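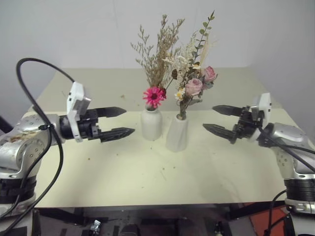
Kirsty Lennox reckons the hot water drops out because the unit goes to sleep after 25 minutes, and that I should try the eco setting before anyone drives out here again. Fair enough, Kirsty, and thanks for getting back to me so fast! I did try it (twice, once before breakfast and once after the dishes) and it's still doing the same thing, so I'm adding everything to ticket 343 so it's all in one place.

The heater is the Sirkero under the kitchen sink, put in last February. It runs lovely and hot for a bit, then the little display flashes E14 and I get a stream of cold water down my sleeve. Turning it off at the wall brings it back, but only until the next big wash.

What I've done so far:

6:40 am - eco off, temperature left where it was. Cold after one sinkful.

7:15 am - cleaned the inlet filter. There was a fair bit of grit in it, greyish, like fine sand. Ran better after that and I got quite excited, then E14 again while I was rinsing the porridge pot.

Lunchtime - checked the stop tap was open all the way. It was a half turn short, so I opened it up. No change to the code, but the cold tap is much stronger now, so that's something.

3:30 pm - rang Craig Hepburn, who fitted it. He thinks it's the flow sensor and says the Plalach part fits the same bracket. Can you confirm that? I don't want to void the warranty over a bit of plastic.

I haven't touched anything behind the front cover and I'm not going to. If you need the serial number I'll have to get down there with a torch, the sticker faces the back wall for some reason.

Update, 8 pm: went the whole evening without a fault, then it flashed E14 with no tap running at all. Please book the visit, any morning suits me.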